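Products > Software > Planning and control > Clirkard

Clirkard 3: motion planning for arms that have to reach inside things

10/08/2023, by the Clarnton software desk

Most planning software is very good at picking a block off a table. If your working day consists of blocks on tables, we can save you some money: buy something else, several of the free ones are fine.

Clirkard is for the other jobs. It plans and controls one or two arms going into openings: drums, cupboards, lockers, crates, the back of the shelf where the last one always is. It takes in pictures and depth from whatever cameras you already own, works out where the opening is and how much of it can be trusted, and sends joint commands to the arms. Version 3 is mostly the result of two years of customers sending us recordings with the subject line "why did it do this".

What's in the box

There is no box. You get a download, a licence file and a manual that has been read all the way through by at least one person outside the company.

The download has four parts, which can be run together or separately:

Rim finds openings. You give it a rough idea of where to look and it returns a ring, a depth and an axis, along with a score for how sure it is. It copes with round, square and "it was square once".

Reach plans the way in and, more to the point, the way out. Plenty of planners will get a gripper into a hole and then declare victory with the elbow somewhere it can't leave from. Reach won't start a move until it has a route back holding the item, with the item's size padded by an amount you set.

Tandem keeps two arms out of each other's way. You can give one arm priority, have them take turns, or let them share the space with a minimum gap. The default gap is timid. Please leave it timid for the first week.

Replay records everything the other three saw and decided, and lets you step through it afterwards at your desk with a cup of tea. It is the least exciting part of the product and the one people renew for.

Seeing things that don't want to be seen

Depth cameras were apparently designed by people who live in houses with no glass in them. Show one a clear curved door and it will report the door, the wall behind the door, a reflection of the lamp, or nothing whatsoever, and it will change its mind between one reading and the next. Polished steel is worse. Steel with holes in it is worse again.

Rim handles this by being suspicious. Any surface that comes and goes between views is marked as doubtful, and doubtful space is treated as solid for the arm and as unknown for the item. In plain terms, the arm won't swing through a patch of glass simply because the camera failed to notice it. The cost is that Clirkard sometimes takes the long way round something that was never there. We think this is the right way to be wrong. If you disagree there is a setting, called boldness, and the manual has a page on it with a stern tone.

Two or more views help a great deal. A head camera is good for where the opening sits in relation to everything else, and a wrist camera is good for the last stretch, when the arms are blocking half of what the head can see. Clirkard will merge the two and will tell you when they disagree. Before version 3 it kept the disagreement to itself and split the difference, and we are sorry about that.

Soft things

Clothes, bags, plush toys and anything else that sags are planned by their outer bulk, then checked again once the gripper has closed. Fluff confuses the edges, so Reach adds extra padding for items tagged as soft. Black patches on a soft item in a dark space are still our weakest case. The item gets reported as smaller than it is, because the dark bits quietly join the background. Turn on the soft-item check and Clirkard will ask the wrist camera for a second look before committing to a grasp.

Numbers, since you will ask

At our Skidedton site we keep a set of 1,000 recorded reaches into openings of one sort or another, and every release is run against all of them. Planning time per reach in version 3 is about 350 milliseconds on the desktop machine we test with. Version 2 took 900. Part of the gain is cleverer searching, and part is that we found a loop doing the same sum twice and have stopped it.

There are 69 settings. This is too many. Eight matter, and those are on the first page of the setup screen; the remainder live under a button marked "More", guarded by a message asking whether you are sure.

Getting it running

Install it, plug in your licence file, and point it at a description of your arms in the usual format. Run the camera check before you do anything else. If the camera check fails, don't carry on to see what happens. We have the recordings of what happens.

Next, try Rim on its own with the arms switched off. Move the cameras about and watch the ring. When it stays put, go on to Reach at a tenth of full speed, and bring in Tandem last. A patient person gets through this in a day. An impatient person gets through it in three.

Laundry

The appliance pack adds ready-made templates for front-loading washers and driers: where the hinge is likely to be, how far the door takes up room when it's open, how a rubber gasket differs from a hard rim (you may brush one of them, within reason). It also has a basket template, for low open-topped containers standing in front of the machine between the arms. The trick with the basket is that it occupies just the bit of floor the elbows would like to use.

Wrist view and head view, same washer, with the panda in the drum.

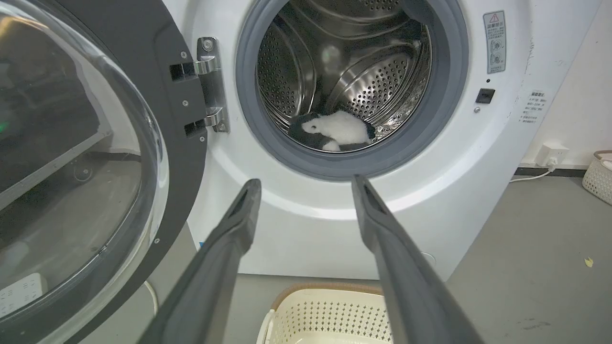
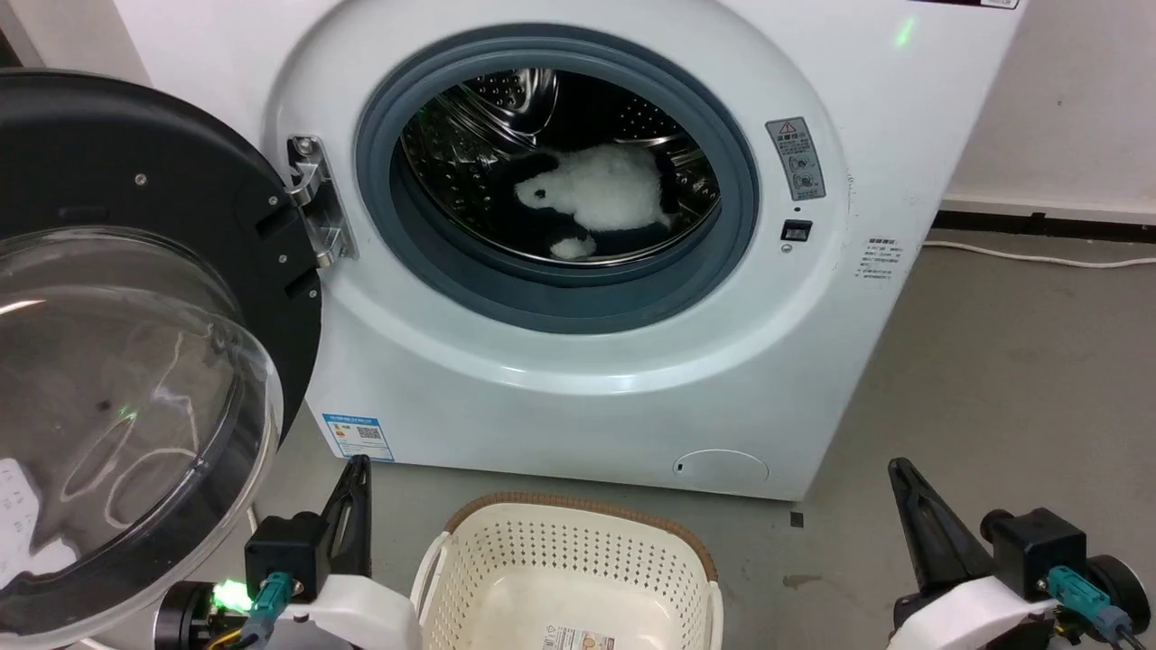 What it won't do

It won't open the door for you. Door opening is a separate module, Sundaram, sold separately, and due in October for people who have already put their names down. Until then the door needs to be open before Clirkard gets involved.

It won't sort whites from colours, read care labels or have an opinion about temperature.

It isn't a safety system. It has a stop command and will obey it, but your stop button should be a real one, wired in, within reach of a human hand.

It doesn't talk to arms that accept only whole recorded moves. Clirkard needs to send small corrections as it goes. If you don't know which sort you have, send us the make and model and we'll look it up, which is quicker for everybody than the forum.

Licences and updates

One licence covers one robot, whether that means one arm or a pair. Replay can be installed on as many desks as you like at no extra charge, on the grounds that the people asking why it did that are rarely standing next to it. Updates are included for the first year. Version 2 settings files can be imported, except for anything you changed under "More", which you'll be shown in a list and asked to think about again.

A trial copy runs for a month with everything switched on. It will work with recorded camera data if you haven't got the arms yet, and we supply a few of the duller recordings to get you started. The interesting ones are kept at Skidedton.

Contact the software desk | © 2023 Clarnton | Back to top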